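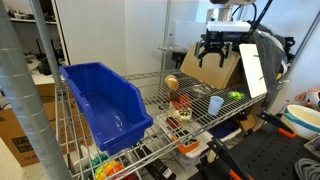

Wire shelves and robot grippers: tips from the Sterklow bench

These notes come out of a winter of pick-and-place work at Sterklow, where we were comparing two ways of teaching an arm to put small things into a bin. The result is given further down. Most of the page is the practical side, because most of our lost hours went on shelves, bins and cables and very few on the learning code. It should be useful to anyone setting up a similar bench in a workshop, a college or a spare room.

Choosing the shelf

Chrome wire shelving is cheap, easy to move and hard on a depth camera. The bars shine, the gaps show whatever is stored below, and small objects tip into the grid. If you only want good numbers, use a flat board. If you want an arm that can work in a real kitchen or store cupboard, leave the wire bare for at least part of the training.

Set the shelf at a height where the fingers can reach the back row without the wrist going near a post. Check this by hand with the arm in its slow mode. A gripper that clears the post when empty may not clear it with a cup between the fingers.

Tighten the shelf clips after every move. Wire shelves settle under load, and a few millimetres at one corner is enough to spoil a taught height. Press down on each corner in turn. If anything clicks, knock the collar down with a rubber mallet and measure again.

Things stored underneath

We keep bags, boxes and odd toys on the level under the working shelf. Through the grid they look like more objects to pick. In our first runs the arm made a number of slow, careful reaches for items it could never have got to.

There are two cures. You can clear the lower level, or you can leave it full and change what is on it every session, so that the model stops treating it as part of the job. We did the second. It took longer to settle but it held up better when the bench was moved to the Gevel building in December and everything underneath was different.

Do not cover the lower level with a plain cloth for training and then take it off for testing. We tried that and lost a week.

Picking objects

Toy food is good practice stock. It is light, it does not go off, and the shapes vary more than blocks do. A toy bread roll is easy. A flat round piece is hard, as the fingers have to come in level with the wire. Put in at least one clear item, such as a small glass dish, and one cup. Clear glass over chrome was the worst pairing we found and we would not leave it out, but start with a dish you can afford to lose.

Wash plastic toys in warm water with a drop of washing-up liquid and dry them fully. Skin grease builds up on them and transfers to the finger pads. After that, everything starts to slide.

Finger pads

Wipe the pads at the start of the day with a damp cloth and let them dry. Avoid furniture spray and anything with silicone in it. Change the pads in pairs. One new pad against one worn pad will twist a light object as it closes, and you will blame the wrong thing.

Bins

A storage bin with an open, angled front is kinder to the arm than a straight-sided tub, and it gives you more room for error on the way in. The glossy inside throws back light, so move your lamp until the bright patch is off the base of the bin. Matt bins are easier for the camera if you can find them.

Stop the bin creeping. A loop of garden wire through the grid is enough, or a square of non-slip drawer liner. If the liner is a strong colour, swap it now and then, or the model may learn to look for the liner.

Backdrops

Flat cardboard stood upright behind the objects stops the arm being confused by people walking past. Brown card and white board both work. Use each for part of the sessions. Clip them at the bottom as well as the top - a draught from the door will move a loose sheet.

Cables

Leave enough slack at the wrist for the full turn in both directions, then fix the cable to the arm above the wrist and nowhere below it. Watch one complete cycle from the side before you leave it running. Coil any spare length away from the work area, outside the reach of the fingers.

Spare tools can sit on a side panel, but put them back in a fixed place or a different place every time. Leaving them nearly where they were is the worst choice for comparing one day with another.

What we compared

The first method, which we called Szűcs in our notes, used demonstrations where the shelf was laid out the same way each morning. The second, Resar, used the same number of demonstrations, but the operator moved the bin and shuffled the objects between every attempt. We recorded 1,195 attempts in all across the 2 methods, with 4 operators taking turns. Each method was then tested on layouts it had not been trained on.

With the bin in its usual place, there was little to choose between them. Szűcs was a shade quicker and its movements were smoother. Once the bin was turned or shifted along the shelf, Szűcs kept releasing objects where the bin used to be. Resar found the bin most of the time, and its usual fault was letting go too early, over the front lip.

Both methods did badly on clear glass. Shuffling did not help there. We think the camera was simply not getting a usable reading through the wire, and we have not tested that properly.

The shuffling adds time. A session took us nearly twice as long, and operators got bored and began putting things back in the same few spots. A pack of playing cards sorted that out: number the shelf positions, draw a card for each object, and put it where the card says. Remove the cards you do not have positions for.

Before you start a session

Corners of the shelf pressed and tight.
Pads wiped and dry.
Bin fixed, lamp checked against the inside of it.
Lower level changed since last time.
Cable slack checked with one slow cycle.
Cards shuffled.
Stop button within reach of the person, not on the far side of the shelf.

If results drop suddenly

Look at the lamp first, then the shelf height, then the pads. On our bench it was the lamp more often than the other two put together. Low sun on chrome at 3 in the afternoon gave us a fault that was gone by the time anyone came to look at it, and a blind on that window fixed it.

Retraining comes after all of those. Keep the old model in any case, with a note of where the shelf stood and which backdrop was in use.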